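About Pendmont Table School

Home
Courses
Calendar
About Us
Visit
Contact

Who we are

Pendmont Table School teaches adults how to work in dining rooms. We train servers, hosts, banquet staff and dining room managers, and we also run short evening classes for people who want to serve a meal well at home. We don't teach cooking. Students who want kitchen training are better off at the community college in Balen, and we are happy to point them there.

The school has 11 teaching staff, most of them part-time. All of them have worked in restaurants, hotels or catering, and several still do. Classes are kept small so that every student gets to carry, pour, clear and reset during each session.

How the school started

Jovita Tlapale opened the school after a long career in hotel banquets. She had trained new staff at every hotel she worked for, usually in a hallway, usually with the guests already parking. She wanted a place where people could learn the job before their first shift.

The first classes were held in a rented room above a hardware store on Robles Street. There were two tables, a set of mismatched chairs and a coat rack that was used to teach people how to take coats. The room had no sink. Students carried the dishes down a back stairway to wash them, and Jovita counted that as part of the course, because most banquet halls in the county have stairs too.

Consuelo Orozco came to the school as a student. She was working at a diner on the Balen road and wanted to move to evening work with better tips. She finished the course, worked as a server and then as a floor manager, and came back to teach. She now directs the program and writes most of the course material. Jovita still teaches the banquet course and interviews every applicant for the full program.

The school moved to its present building when the Robles Street lease ended. We have a practice dining room, a smaller room for wine and coffee service, a dish room with two sinks, and an office. The street door is level with the sidewalk, and there are no stairs between the rooms.

Since opening, the school has graduated 1457 students from the full program. That figure doesn't include evening classes or staff training done at other people's restaurants.

What we teach

The Full Program

The full program runs for 31 sessions and is meant for people who want paid work in a dining room. It starts with safety, food handling rules and how to stand and walk for a whole shift without hurting your back. After that come setting tables, greeting guests, taking orders, carrying, clearing, handling complaints, splitting checks and closing out.

A good part of the program is spent on talking to people. Students practice what to say when an order is late, when a guest is allergic to something on the menu, and when a table has been sitting long after paying. We use plain language for this. We don't give students a script, but we do correct phrases that tend to annoy guests, such as asking whether someone is "still working on that."

Arithmetic comes up more than students expect. Every student has to be able to read a check, add a tip, divide a bill unevenly and make change from a cash drawer without help from the register.

The last part of the program is a series of practice dinners. Local families and neighbors come in as guests, and the food is brought in from outside. The guests fill out a short comment card, and the instructor goes over the cards with the whole class the next time it meets. Names are removed first.

Banquet and Event Service

This is a shorter course for people who already have some restaurant experience. It covers room plans, long tables, buffet lines, timed courses, toasts and breakdown. Students learn to read an event order and to find the mistakes in one. Wedding season hiring in Pendmont starts early, so the course fills up in the winter, and applicants should get in touch by December if they want a place.

Dining Room Management

The management course is for people who have run shifts or are about to. It deals with scheduling, hiring, side work lists, tip pooling, reservations and waiting lists. We spend time on labor rules, but we aren't lawyers, and students are told to check with the state labor office on anything that affects pay.

Evening Classes

Evening classes are open to anyone and start at 6:30 p.m. Subjects change with the season. Past classes have covered holiday tables, serving coffee and tea, napkin folding, hosting a large family meal in a small apartment, and caring for table linen. There is no test and no certificate.

Training at your restaurant

We also send instructors out to restaurants, retirement homes and event halls. Most of this work is for new openings, where a full staff has to be ready on the same day. The instructor visits once before the training to walk through the room and look at the menu, and then works with the staff over several days. Owners are asked to attend at least the first session. We have found that training doesn't last long if the person in charge hasn't heard it.

How we teach

Students stand for most of each class. There is some reading, which is done at home, and a notebook that has to be kept up and shown at the end. We ask students to wear closed shoes with a non-slip sole and plain dark pants. The school supplies aprons.

Instructors demonstrate a task once, at normal speed, and then again slowly. Students then do it in pairs and trade places. We think people learn a good deal from being served badly by a classmate, and we leave time for that.

Things get broken. There is no charge for breakage in the full program. The cost is built into tuition, and students who are worried about dropping a tray are usually the ones who drop it.

All classes are taught in English. Several of our instructors also speak Spanish and can explain a point that way when it is useful. The written material for the full program is available in both languages.

Starkari

Students use a reservation and table plan program called Starkari in class. It was written for us by a former student who went on to study programming, and it covers the basic functions found in the systems most restaurants use. Once a student can seat a room, move a party and close a table in Starkari, learning another system on the job doesn't take long. We don't sell it, and it isn't meant for use in a working restaurant.

Finding work

We don't promise jobs. We do keep a board of openings in the front hall, and employers in Pendmont and Balen call us when they need people. Graduates may use the board for as long as they like. Consuelo keeps two afternoons open each month to help graduates with applications, and anyone who has finished the full program can ask for a letter stating what was covered and how the student did.

Employers who want to post an opening must list the hourly pay and say how tips are handled. Postings without that information are returned. 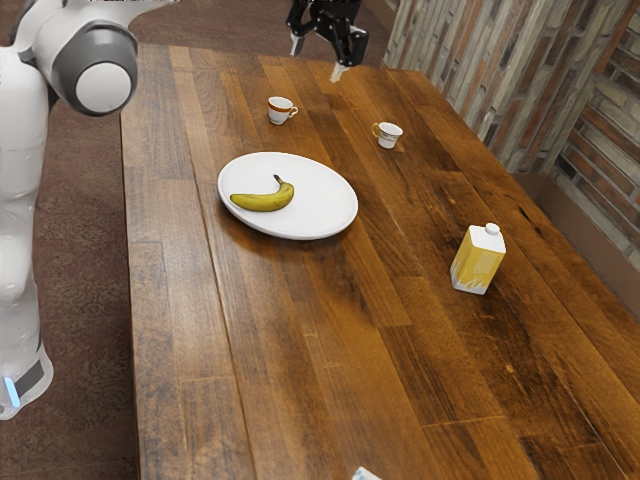 Do I need restaurant experience to apply for the full program?

Most of our students come in with none, and the first sessions are planned for people who have never worked in a dining room. You do need to be at least 18, able to stand for a full class, and able to attend regularly.

Applying

Applications for the full program are accepted all year. The form asks for your contact details, your work history if you have one, and a few sentences on why you want to take the course. After we receive it, Jovita will call to set up an interview, which usually takes about 20 minutes. Interviews can be held in person or by phone.

A deposit holds your place. It is returned in full if you withdraw before the first session, and it can be moved to a later start if your plans change. Tuition may be paid at once or by the month. There is a small fund for students who can't meet the full cost, paid for by the practice dinners, and you can ask for that form along with the application.

Places in the evening classes are given in the order people sign up. Those classes don't require an interview.

Visiting

Visitors are welcome to sit in on one class before applying. Please call the office first so we can tell you which class is meeting and whether there is room. The office opens at 10 a.m. Street parking is free after 5 p.m., and the Balen bus stops at the corner.

If you would like to be a guest at a practice dinner, ask to be put on the dinner list. We write to everyone on the list when the next series is set.

Courses | Calendar | Employers | Dinner List | Contact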